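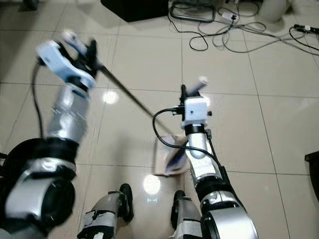

Slide 1: Mop in the left gripper, cables on the floor up ahead. Keep this one up while people sit down.

Okay, hi everybody. Give them a second to look before saying anything. Then ask: what would you have fixed before pressing start? Let people shout. Somebody will say the cables, and good, because that's the first rule and I can skip the warm-up.

Quick bit about me. I look after the floor-care trials at Prumavard, so most of my working life goes into watching legged robots push mops around on tile. I also wrote our house rules, all 20 of them. We're only doing the ones people break. (Pause. The full sheet is on the table by the door, remind them at the end too.)

Rule 1 – walk the floor first

Before the robot gets power, a person walks the whole area. On foot, slowly, looking down! Look back at the slide: tangle of black cables, a white power adapter in with them, a metal bracket close by. Big open stretch of tile nearer the feet, and then all that at the far side. Our rule says anything a mop or a foot could catch gets picked up, or it gets a taped border and the robot's work area ends at the tape. Pick one. "It'll probably go around" is what I used to say, and I've stopped.

Power adapters get their own line on the sheet. If there's any mopping with water planned, adapters and plugs come up off the floor. Up on a shelf, up on a hook, I don't care, up.

Rule 2 – treat the tool as part of the robot

This is the one I get excited about, so watch the clock. A mop handle makes the machine a lot longer than the machine. At Skultard we had a stand-back line measured from the robot's body, and it looked great on paper, and the handle went right over it. So now we measure from the farthest point the tool can get to, with the arm all the way out, and then add a margin on top.

Point at the slide: handle running down from the gripper, head on the floor over by the other arm. The pad's even tucked partly against the right gripper. Ask the room where they'd stand. Then ask where they'd stand if that left arm swung out. Usually a different answer.

Rule 3 – the cables on the robot count too

Each arm here has a black cable along it, and they curve out a bit. Check for slack with the arms moved through their full reach, tool in hand. Too loose and it snags on the handle, too tight and it pulls on the connector. We do this by hand, powered down, and whoever does it signs the sheet. It takes 5 minutes. People skip it all the time and I was one of those people.

Same goes for straps and tape. Tape on a foot is fine with me if it's on the sheet, with who put it there and when it gets looked at again. Tape that isn't on the sheet comes off.

Rule 4 – shiny floors

Look at those two round reflections on the tile. Pretty, right? Bright spots can confuse a camera, and what looks fine in the morning can be bad at 4 p.m. when the light's different. Test under the lights you'll be working in. If the site turns lights on halfway through a shift, test both ways.

Rule 5 – one person, one stop button

One named person holds the stop for the whole run. No phone, no second job. If they need a coffee, the robot stops or they hand the button over out loud. "You have the stop." "I have the stop." Feels silly for the first week.

Numbers slide (skip if running late)

Zavaldale log: 3170 runs written up on the one-page form. Almost 100 of those were stopped by hand, and loose stuff on the floor was the most common reason written down. Be clear that this is our log, one site, our own form. Don't let me oversell it.

Questions

Someone will ask about formal standards. Say: yes, read the ones that apply to your machine and your site, house rules sit on top of them and don't replace them. Someone from the Abou Jaoude crew will ask about stairs. We don't mop stairs yet.

Put slide 1 back up. Sheets are by the door.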